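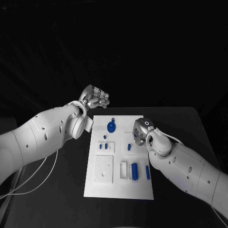 Most two-arm controllers pick a leader. One arm plans, the other follows, and the object between them is treated as part of the leader. Rocío Cabral, who maintains the planning layer of Lestik, dropped that arrangement in June.

"The leader was always the arm with the worse view of the contact," she said. "You could tune around it, and we did for a while. Then the tuning file got longer than the planner."

Lestik now plans for the object first. A peg is given a target pose and a set of permitted grasps, and each arm receives a trajectory derived from the peg's motion. When both hands are on the same part, as in a regrasp, the planner adds a constraint on internal force and hands it to the low-level controller, Ko, as a bound. Ko decides how to stay inside it.
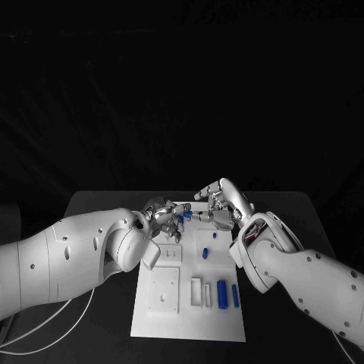 Photo: Jaime Mendes / Nodari

The regrasp took up most of our conversation. Two multi-fingered hands pinching a small peg from opposite sides leave very little of it exposed to a camera, and the perception module has to say so. Earlier versions reported the last confident pose with no change in its covariance. "Ko believed it," Cabral said. "It would servo to a pose that was 33 frames old."

The current module widens the covariance on every frame in which the part is occluded. Past a threshold, the planner stops using vision for that part and falls back on fingertip positions from the joint encoders. Américo Louro, who wrote the fallback, described it as coarse. "Encoders tell you where the fingers are. The peg is somewhere between them. For a handover that's enough. For an insertion you need to look again first."

Looking again is an explicit step in the plan, with its own timeout and its own failure code. Louro considers the failure codes the more useful half of the work. There were 2 in the old release, "planning" and "execution". There are 16 now, and each is written to the log with the planner state that produced it.

The logs are replayed offline. A regression run covers 1097 recorded attempts and compares the decisions of the new build with those of the old one. It doesn't simulate contact, so a changed decision is only flagged for review.

Asked what remains, Cabral named the grasp set, which is still written by hand for each part. "A new cylinder diameter means a new file," she said. "I would like to stop writing those files."

Contact | © Nodari | Back to top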